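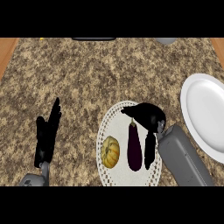
Home | Guides | Open Days | Contact

How to run a two-arm kitchen demo for visitors

We took the Ostard sim to the Ormsby open day in September, and I've been asked how we set it up, so here goes!

1. Load the kitchen file and put it on the biggest screen you can borrow.

2. Keep the job simple. Ours is veggies on a plate: a little yellow squash and an eggplant, with the right arm going for the eggplant. Kids get it straight away (a few yelled advice).

3. Leave the left arm parked over bare counter. I tried running both at once and people didn't know where to look.

4. Set the reset timer to 300 seconds. Any longer and folks wander off to the sausages.

5. Let visitors drive! Hand over the controller once the gripper's lined up, and have the reset key handy.

Bring a spare power board. We didn't, and I spent half the arvo on the floor behind the desk.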